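Setting up a sim wrist view for the Pimico arm – quick version

Wrote this up fast after Thursday's session at Denside because three people asked for the same steps. It gets you from a bare arm model to a wrist view you can drive from the keyboard. You do the grasp in sim first, then on the bench arm. Saves fingers and utensils.

What you need

The Pimico arm, already built and homed. A laptop that can run Shek (free, slow to install, start it before you make coffee). The arm model file from the Panport shared folder. A tape measure. Calipers if you can find the good pair.

Step 1. Load the arm

Open Shek, new project, import the arm. If it comes in lying on its side, rotate it 90 on X and save before you do anything else. Shek forgets unsaved rotations when you add a camera. Lost a whole evening to that.

Check the joint limits against your own build. The file has the stock limits. If you swapped the elbow bracket you have less travel than it thinks.

Step 2. Add the camera

Parent it to the wrist link, NOT the gripper link. If you parent it to the gripper it moves when the fingers close and the view wobbles like crazy.

Set it back 73 mm from the wrist plate and tilt it down until part of the gripper shows along the bottom of the view. You want to see the gripper at all times. Too much and you cant see what you're reaching for, too little and you have no idea how far off you are.

Step 3. Surface and background

Pick any stone or wood texture from the library. Plain gray is bad for this – no way to judge motion when everything is one color. Busy marble works fine. Turn the texture scale up if it looks like wallpaper.

Step 4. Put in something to grab

Start with a long thin handle, standing up. Kitchen tool, brush, whatever the library has. Thin upright things show you sideways error right away. Bowls and cups hide it.

Friction: leave at default for now. Mass: set it from a kitchen scale if you plan to repeat the grasp on the bench.

Step 5. Connect the keys

In the input panel set the port to 1234. Same number in the arm config or nothing talks. Restart both. Yes both.

Arrows move the wrist, Q and E roll it, space closes. Drop the speed to 3 for the first tries. Default is way too fast for lining up.

Step 6. Line up

Come in low and slow. Get the height right first, then go sideways until the handle is between the fingers, then close. If you try to fix height and sideways together you will chase it back and forth forever.

Stop short and check the wrist view before every close. Then check the side view too, the wrist view alone fools you on depth.

If the handle tips over, reset with R and come in again from further back. Don't try to rescue it.

If it goes wrong

Black view – camera is inside the wrist mesh, pull it back a bit.
Arm shakes at rest – damping too low, double it.
Keys do nothing – port again. Its always the port.
Fingers pass thru the handle – collision is off on the imported object, tick the box.

Ona Rätsep has a cleaned up config with the damping already fixed, ask her before you start tuning your own. She also has the longer cable for the bench arm, which we need back by December.

Next page is moving the same grasp over to the real arm. Do a few clean runs in sim before you go there, and save each one under its own name so you can play it back later.
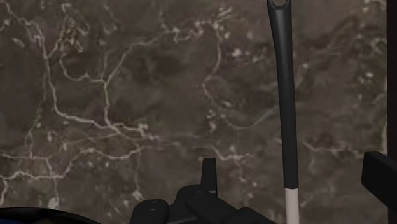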